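Velcombe Community Glassware Loan: Frequently Asked Questions

Who may borrow from the collection?
Any resident of Velcombe or Gresham aged 18 or older with a current library card.

How long is the loan period?
Items are lent for 25 days. One renewal is allowed if no other borrower is waiting.
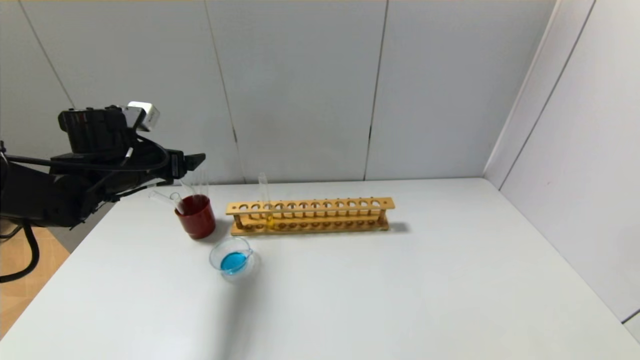
Is a deposit required?
A refundable deposit of $300 applies to full sets only. Single items carry no deposit.

What happens if an item is broken?
Please report breakage to the Loan Desk, Room 434, before the return date. Replacement fees are set by Abelardo Restrepo, Collections Manager.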